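Print this page | E-mail this page

Selstead Hand-Held Gripper: Set-Up Guide
Section 3. First use in the home or shared workshop

This section applies to gripper units assembled from the Selstead parts list, whether built at home or at the Lenwood workshop. It assumes that the housing has been closed and that the rail frame has been fitted as set out in Section 2. Builders who have not completed the finger alignment check should return to that section before going further.

3.1 Before starting

1. Place the unit on a firm table with the fingers pointing away from the body.
2. Check that the screws in the lower corners of the housing are seated. They should be tightened by hand only.
3. Wipe both lenses with a dry, soft cloth. Do not use household cleaning sprays.
4. Confirm that the printed label is flat and that its code can be read. The number on the label must match the number entered in the build record.
5. Open the fingers fully and look along them from behind. They should stand nearly parallel, with no contact at the tips.

Caution: Keep hair, cords and loose sleeves away from the rails while the fingers are moving.

3.2 Preparing the work area

6. Choose a flat, soft surface for the first trials. A bed or a padded table is suitable. Hard worktops may mark the finger tips and should be left until the closing force has been set.
7. Lay one large garment out flat on the surface. Folded items may remain at the far side, provided that they do not lie in the path of the fingers.
8. Admit as much daylight as possible. Where lamps must be used, place them to the side.

Note: Patterned bedding need not be removed. Builders who find that the edge of a dark garment is hard to judge against dark bedding should change to a lighter sheet.

3.3 Approach and first grasp

9. Hold the unit behind the work, with the fingers open and empty, and bring it over the near edge of the bed. The label should face the user.

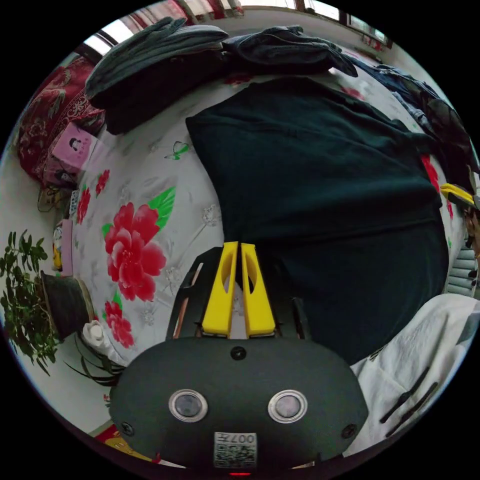
Page last changed: January

10. Pause over the garment for a slow count of 3. The fingers should remain still. Any drift at this point indicates that the rail stops are loose – see Section 2.
11. Lower the tips until they touch the cloth. Do not press the housing down.
12. Close the fingers on a single fold, raise the garment by one hand's width and hold it there.
13. Lower the garment, open the fingers and withdraw the unit in a straight line.
14. Repeat until 18 grasps have been entered in the build record. Dropped items are to be entered as well.

Caution: Do not attempt to lift a garment that is caught beneath another. Free it by hand first.

3.4 Spare and replacement fingers

Printed fingers wear at the tips. They should be inspected after every 40 grasps and replaced in pairs. A new finger must not be matched with a worn one, even where the two appear to be the same length. Builders using the Alvarado finger pattern should note that its oval cutout is to be left open – filling it makes the finger too stiff for knitted clothing.

Units built to the earlier Rullirwood drawings use a different rail spacing and will not accept these fingers.

Related items

Section 2. Fitting the rail frame and aligning the fingers
Section 4. Setting the closing force
Build record sheet (blank)
Lenwood workshop: bench booking and rules
Parts list, item 79: finger pairs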